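From the Playroom: The Great Toy Sort

I finally did it. After months of stepping on small round things in the dark, I gave a whole afternoon in May to sorting out the toys, and I'm still a little giddy about how well it went!

My method (if you can call it that) is bowls. Big plastic ones, the kind you'd toss a salad in. I used to have a proper toy chest with a lid, and everything small sank to the bottom and stayed there until the next move. A bowl sits on the table where the kids can see into it, and when it's full, it's full. Balls go in one, blocks in another, and the bits that belong to some game or other go in a third until I work out which game.

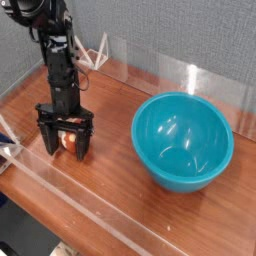

Do the bowls need labels?
Mine don't have any. I go by color, and the kids learned the colors faster than they ever learned to read my handwriting.

Aoife Dunne wrote in to say she does the same thing with mixing bowls from the thrift store, and she got 2 for less than the price of a coffee. I'm jealous! Corina Cozma prefers shoeboxes because they stack, and fair enough, but I can't see into a shoebox and I know myself.

One thing I'd do differently is start with the balls. I left them for last and they kept rolling under the couch while I was busy with the blocks, so I ended up on my stomach with a yardstick (plus one very old raisin). Next month I'm tackling the craft drawer, so if you have a good way to store 49 half-used markers, please write and tell me.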